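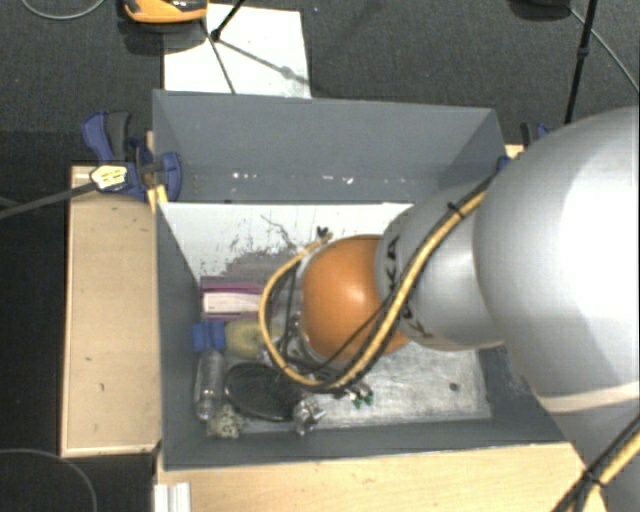 Three Months With the Arm: What Changed at the Sorting Bench

4 min read
42 shares | 3 comments

I promised Shirin I'd write this one up for the December newsletter, and she has asked me on two separate Mondays where it is, so here we go!

For anyone over in the Prota building who hasn't wandered past lately: the returns bench at Pallero has an arm now. It picks mixed items out of the gray bin, one at a time, and sets them on the belt so the rest of us can scan and grade them. Bottles, boxes, odd little shiny things, whatever people send back. I've worked that bench for years and I had opinions about this before it was even bolted down (ask anyone who ate lunch with me in September).

My biggest worry was hours. Nobody on returns lost any, and I want to put that up front because I got the question a lot. What did change is what we do with them. I used to spend most of a shift bent over a bin with one arm in it up to the shoulder, and by Thursday my back let me know about it. Now I stand at the grading table, and I go home and I can still pick up my kid. That part I'd sign for again tomorrow.

The less fun part is that the job got quieter and a bit lonelier. Two of us used to work a bin together and talk the whole time. With the arm doing the picking, there's one person grading and one person watching the screen, and the screen is on the other side of the cell. Reinaldo and I have taken to shouting. He says it's good for the lungs.

We've also learned what it likes and what it doesn't. Boxes are easy. Clear plastic is a pain — the camera looks straight through it half the time, and then you get the beep and somebody walks over. Anything crumpled and shiny, same story. During the first week we had 30 stops in one shift, and I was ready to go back to doing it by hand just for the peace. We're well under that now, mostly thanks to Reinaldo, who spent his breaks writing down which items caused a stop and handing the list to the Lacerda folks who set the thing up. They used it, too. I'd like management to notice that the best fixes so far came from a guy with a pencil.

On an ordinary day the cell gets through nearly 1,000 items. Our best day by hand, with everybody in and no truck delays, was higher than that, and I'm still proud of it. But we couldn't do it every day, and the arm doesn't mind a Friday.

A few housekeeping things. The clamps on the bin get checked at the start of every shift, by whoever is on grading. Stop the cell before you reach in, even for a second, even if it looks parked. And please don't hang your jacket on the fence!

Training for the screen position starts again in January, and there are spots open for second shift. Shirin has the sign-up sheet. You don't need any computer background, I certainly didn't have one, and it comes with the higher pay grade once you pass.

Comments (3)

grorkitz_fan
Can confirm about the shouting. We hear you in packing.

Dee, second shift
Is the screen job always the same person or do you trade off? I'd want to trade, staring at one thing for eight hours would do me in.

Reinaldo Rangel
We swap at every break, Dee. And it was a pen.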